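We use cookies to keep this site running and to remember your settings. By continuing to browse you agree to our cookie policy. Accept | Manage preferences

Finger creep (hand-held grippers) 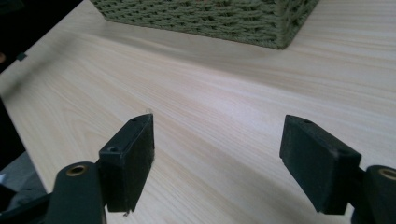 Open jaws of a hand-held gripper over a tabletop, with a green woven basket behind. Brass-colored bushings at lower left and right.

Finger creep is the name most of us use for a slow fault in two-finger grippers, where one finger works its way out of line with the other until the jaws no longer close flat. It's a small fault and a sneaky one. I've written most of this entry from my own bench notes, plus whatever people sent me after the first version went up (thank you, and keep it coming!), so it leans toward the hand-held tools I know best.

Name

The word "creep" came out of the Ostgate workshop. Before that I'd heard it called "walking", "toeing" and a couple of things I won't put in an encyclopedia. Over at Findby they still say "toeing", and they have a point, as the finger often does turn inward like a pigeon's foot. Don't mix it up with creep in the materials sense, where plastic slowly deforms under load. That can be part of the trouble, but you can get finger creep with parts that haven't changed shape at all.

What happens

Each finger block is held to its arm by screws, and each arm swings on a pivot with a bushing in it. Squeeze the trigger and the load goes through all of that, a little off center every time. If a screw has lost some of its grip, the block shifts by a hair. Then it shifts again. You won't feel it in the handle for ages, and by the time you do the pads are meeting at one corner only.

The first thing you usually notice is that thin items start to spin. A pen or a spoon picked up near the tips will swing around in the jaws and drop. Fat, soft items hide the fault very well, and I once spent most of a morning happily moving rolled socks with a gripper that couldn't hold a ruler.

The Orklow fault

The case people mean when they bring this up is the one at Orklow, written up by Aušra Grīnberga in a note dated 2019-06-06. The team there was recording tidy-up tasks on tables, things in and out of baskets mostly, with a batch of hand-held tools built to the Bạch pattern. That April they had fitted new finger blocks and skipped the thread locker on one tool. I've done the same thing, so no stones from me.

The tool made 2916 recorded grasps before anyone pulled it. When Aušra went back through them she marked 981 as bad, meaning the item slipped, turned or was let go early. What bothered everyone was that the operators had been making up for it without knowing. They'd started rolling their wrists a little to bring the good corner of the pad onto the item, and that habit was sitting there in the recordings – a lovely, consistent, completely wrong way to pick up a spoon.

It ended with a pinch. The loose block let go on one side during a hard squeeze, the arm snapped past where it should have stopped, and the operator's other hand was closer than it ought to have been. A bruised fingertip and a torn glove, nothing worse. It did get the tool onto the bench, though, and that's where the missing thread locker came to light.

Causes

Loose screws are the big one. After that I'd put worn bushings, which let the whole arm lean so that the finger looks crooked even though it's tight. People get these two mixed up all the time and tighten the screws to death on a tool that needs a new bushing. Overtightening brings its own mess, as a countersunk screw driven too hard can crack a printed part around the hole.

Dirt between the block and the arm will do it too. I've found grit, tape and once a bread crumb.

Checking for it

My own check is quick. Close the jaws gently on a strip of paper near the tips and tug it, then do the same at the base. The drag should feel the same. Next, hold the arm still and try to wiggle the finger by itself. If the finger moves, it's the screws. If the arm moves with it, look at the bushing.

Orklow now does this every 1000 grasps. I do it whenever I pick up a tool somebody else has used, which suits me better than counting. Keep your free hand clear of the jaws while you're at it, and don't test a wobbly finger with a full squeeze.

Repair

Take the block off, clean both faces, put in fresh screws with a mild thread locker and let it cure for as long as the bottle says. Then do the paper check again. A worn bushing has to be pressed out and replaced, and I'd change both sides together – a new one facing an old one never feels right in the hand.

Recordings made with a creeping finger are harder to fix. Aušra dropped the 981 bad ones and flagged the rest. Findby would have thrown out the whole lot, and I go back and forth on it myself.

See also: Bushing wear; Pad glazing; Trigger lag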